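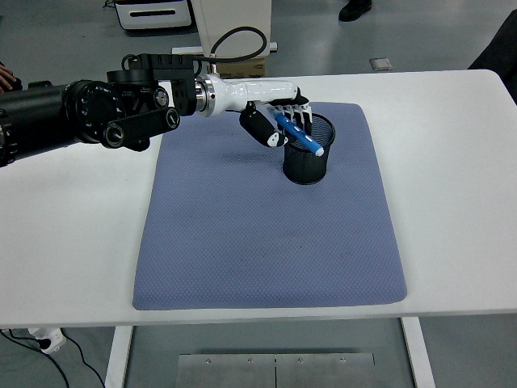 A Place for Every Pen: Desk Tidying in the Shared Study Room
Student project report
Team: Lindiwe Joubert, Bartosz Pawlak, Graça Antunes
Advisor: Dorota Czarnecka

1. Why we picked pens

Our class was asked to find a small everyday annoyance and work on it for one term. Other teams chose bike racks and the lunch line. We chose the pens in the Plumlow study room, and we still think we got the best topic!

Anyone who has used that room knows how it goes. You sit down, you need a marker for your poster, and the markers are under a notebook, or on the windowsill, or in a bag that left the building last week. When you do find one, the cap is missing and the tip has dried up. Bartosz started calling it "the hunt" in September and the name stuck. All of our notes have a column with the heading Hunt.

2. What we wanted to find out

We had one main question: if each table has a single open cup for pens and markers, will people put things back in it without being told? We also wanted to know what the cup should be like and where on the table it should stand.

3. The cup

We tried a tall glass jar, a cut-down milk carton and a black mesh pen cup. Graça was a big supporter of the carton (it was free, and she had painted it beautifully), but it tipped over whenever we leaned in more than a few markers on one side. The jar was steady but loud. Dropping a marker into a glass jar in a quiet study room gets you looks from every direction.

The mesh cup won us over quickly. You can see a bit of what is inside without picking it up, it has a solid rim, and the mouth is wide enough that you don't have to aim very carefully. We ended up giving it the nickname Cozma, for reasons that made sense at the time.

4. The soft pad

Lindiwe suggested putting something soft under the cup, and this turned out to be our favorite part of the project. A marker set down on a bare tabletop rolls. A marker set down on fabric mostly stays where you left it – we tested this again and again, partly because it was fun. The pad also takes the clatter out of putting things down, and the cup doesn't slide around when someone bumps the table.

The pad we liked best has a fine diamond texture in a grayish blue. On a white table it does something we hadn't planned for: it marks out a zone. People seemed to understand that writing things go on the blue part.

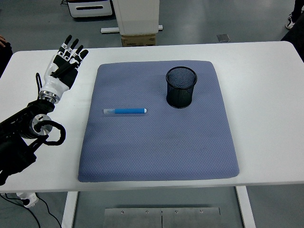 Page last changed: 2012-01-13

The starting layout is simple. Cup toward the upper right of the pad, marker lying on its side to the lower left, cap on, nothing in the cup yet. We left white table showing on every side of the pad so there was still somewhere to rest a notebook or an elbow.

5. Which end goes in first?

We argued over this for most of a lunch period. Bartosz puts his markers in cap down, and Graça thinks cap up is the only sensible way, so you can pull one out without taking the cap off by accident. We wrote both down and let people do as they liked. The one firm rule we kept was that the cap has to be on before the marker goes in.

6. What we saw

We watched the tables for 2 weeks and wrote down 56 times when a person finished with a pen or marker. On the tables with a cup and pad, most of them went back into the cup. On the plain tables they were left wherever the person stopped writing. Our sample is small, and some of the people were our friends and knew what we were up to, so please read this as a first look.

Cup position mattered more than we expected. In the middle of the table it got in the way of books and was pushed aside. Toward the far edge it was left alone, and people still reached it easily.

7. If we did it again

We would use more tables and ask people who don't know us. We would also like to try two cups, one for pens and one for markers, although Lindiwe suspects they would be mixed up by the second day. And the pad needs a cover that can be washed – ours picked up a few smudges.

Thanks to Ryszard Jakubowski for reading two drafts and for letting us keep the tables set up over the weekend.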